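Notes from the Reading Room, September 19, 2023

Dear members,

Our lending shelf in Birnier has now 3253 titles, and I am happy to say that most of them were borrowed at least one time since April. Many of you asked how we decide what to buy and what to give away, so I will try to explain it in this letter.

The first rule is old and comes from Mr. Carrasco, who started the shelf in the back of his shop. A book stays if two different people took it home in the last three years. If only one person took it, we ask this person. Sometimes the answer is very strong, and the book stays also.

Local history is treated differently. We keep everything about the Urnis valley, even the thin booklets about the flood and the railway, which are difficult to find anywhere else. There are 61 of these and they cannot be borrowed, but you can read them at the long table and copy pages for a small price.
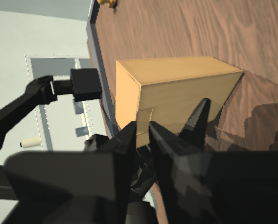 A light wood box on a brown tabletop, with black gripper fingers in front of it.

Last spring we gave 100 novels to the school in Ganda. The children there read faster than we do, and the teacher wrote to ask for more adventure stories and fewer love stories. If you have some at home in good condition, please bring them before noon. We cannot take encyclopedias, magazines or books with water damage — I am sorry, but every year we must pay to have them removed.

A few words about returning books. The loan is four weeks, and you can extend it two times by telephone or by a note under the door. When another reader is waiting, I will call you, and then I ask you kindly to finish in seven days.

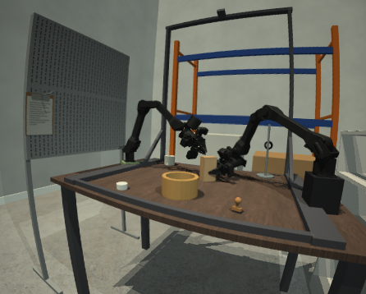 The reading circle begins again with a short novel about a lighthouse family. It has only 12 chapters, so we will discuss four at each meeting. You do not need to read in advance for the first evening. We have five copies to lend, and two of them are in large print. Tea is offered, but please bring your own cup.

The catalog is still on paper cards. A new printed list will be ready for the winter and will cost the same as the last one. If you find a mistake in an author's name, write it on a piece of paper and leave it at the desk.

With friendly greetings,
Amancay Benítez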